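Three Grippers and a Pile of Stuffed Animals

I've been carrying a gripper around the workshop for most of a week now, squeezing things. Staplers, a sponge, my own sandwich (it survived, mostly). My colleague Primo Marchetti has stopped looking up when I walk past his desk going click, click, click.

The reason is a question that came in from a reader in April: if you're going to teach a robot by hand, using one of those grippers you hold like a pair of oversized tongs, does it matter which one you buy? I said I'd find out, and then spent the summer finding out how long shipping takes.

So, three grippers. The Vonar is the cheap one at $800, and it feels like it, but in a good way, like an old bike you don't mind leaving outside. The Walczak costs $962 and has the smoothest slide of the lot. The Stalla I had on loan, and it's the heaviest by a good margin. After 40 minutes with it my wrist wanted to go home.

Aldo Ruggiero, who runs the test room in Tistcombe and has taught more robot arms than anyone I know, told me to forget the blocks and cups everybody uses. "Blocks are polite," he said. "Go pick up something squishy." I thought that was a bit dramatic. Then I tried it!

Soft things are awful. You close the jaws on a plush toy and it just keeps giving, so you keep squeezing, and by the time you feel any push back you've got a good part of its belly folded up between the fingers. The Vonar hung on by sheer stubbornness. The Walczak let go twice as I lifted, both times with something round, and I blame my thumb for one of them. The Stalla never dropped a thing, though I had to put it down between rounds and shake out my hand.

Packs of tissue are a different headache. They look like a box and behave like a pillow. Grab one too lightly and it swings; grab it too hard and you've crumpled it. I ended up coming in low and closing slowly, and after a few tries I could do that with all three without thinking. That's what you want, really, when a robot is going to copy you.

The other thing I hadn't expected to care about was clutter. Picking a toy off a bare table tells you very little. Picking one out of a heap, with other stuff crowding in beside the jaws, tells you right away if the fingers are too fat. I'd take slim fingers over a strong motor now, any day.

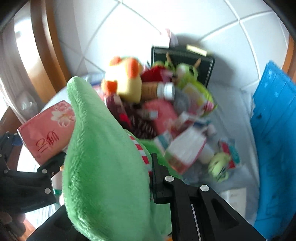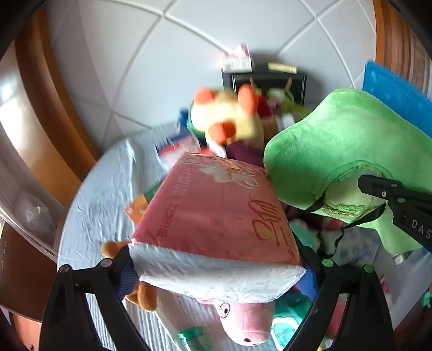
Squishy things in a crowd: a big green plush toy between the jaws in the first shot, a pink pack of tissues in the second.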